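A small shop for small kitchens

Saturday, July 11, 2026

Irnuvura is in the old part of Donstead, between a key cutter and a place that sells curtains. It is a toy shop, but in the window there is only one kind of toy: the play kitchen, with everything that belongs inside it. I went there on a morning with rain and stayed until they closed for lunch.

Rebecca Barbieri opened the shop when she was 51 years old. Before that she taught in a nursery school in Watstead, and she still speaks about the play corner there like other people speak about a house where they grew up.

"We had a wooden stove and a box of pans, and the children fought for the sink," she told me. "Always the sink. The stove was more beautiful, somebody's grandfather made it, but they wanted to wash up. At home they are not allowed to do it, I think. The plates are too good or the parent is in a hurry."

I asked her if this was the reason that she sells so many sinks. She laughed and said that she sells what people ask for, and people ask for ovens. Then the family comes back after some weeks and asks for the sink.

Her partner in the business is Onyekachi Akinola, who repairs the second-hand pieces in the back room. He trained as a joiner, and he was not sure about plastic in the beginning.

"I wanted everything in wood," he said. "But wood and children with water, no. I repaired the same little basin four times. So now the cupboard is wood and the basin is plastic, and I sleep better."

In the back room there is a long shelf with pieces that wait for him. When something comes in, he washes it, looks for cracks along the edges, and writes the price on a small piece of paper. A full kitchen costs 63 pounds if it is second-hand. A basin alone is 15. He keeps a notebook of who is looking for what, because people often want one single thing: a tap, a door, the tray that went to the beach and did not come home.

The tray was the subject on which the two of them disagreed, in a friendly way. For Barbieri it is the most important object of the whole kitchen. A child who has a tray will carry something to you, she says, and when a child carries something to you there is a conversation. Akinola prefers it next to the sink, as a place to put the wet things.

"He has no romance," said Barbieri.

"I have a dry floor," said Akinola.

They do agree about sponges. They sell real ones, cut to a smaller size, and not the printed foam that comes in the ready-made sets. Akinola cuts them himself with a bread knife. The pieces do not come out very straight, and he does not worry about this. Barbieri likes to give two colours with each kitchen, so that two children can have one each. It does not prevent every fight, she admitted, but it gives them something to negotiate.

I wanted to know how they choose what goes with a kitchen and what stays out. Barbieri said that she used to plan it too much. At the nursery school a colleague, Mrs Bošković, taught her to leave one object in the corner that had no purpose there. It could be a ribbon or a ball. "The children decide what it is," she said. "A ball was a potato, then it was a baby, then it had to be washed. If I give them a plastic potato it stays a potato all year."

In September they will move the repair work to a bigger room upstairs. Akinola hopes for more light. Barbieri hopes that he will finally throw away the box of odd taps, of which he has, by his own count, 50. He told me quietly that he will not.

Before I left, a woman came in and asked if they had a small oven with a door that really shuts. Barbieri showed her two. She did not mention the sink at all — "She will come back," she said to me when the door had closed. 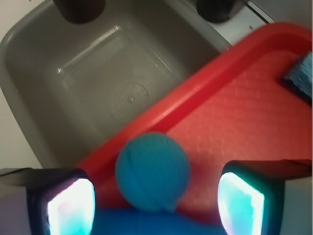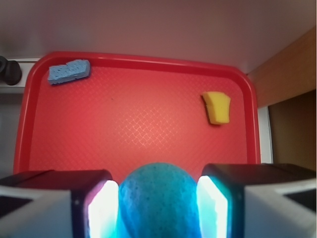
The red tray: with a small ball and the grey sink basin (first picture), and with a blue and a yellow sponge (second picture).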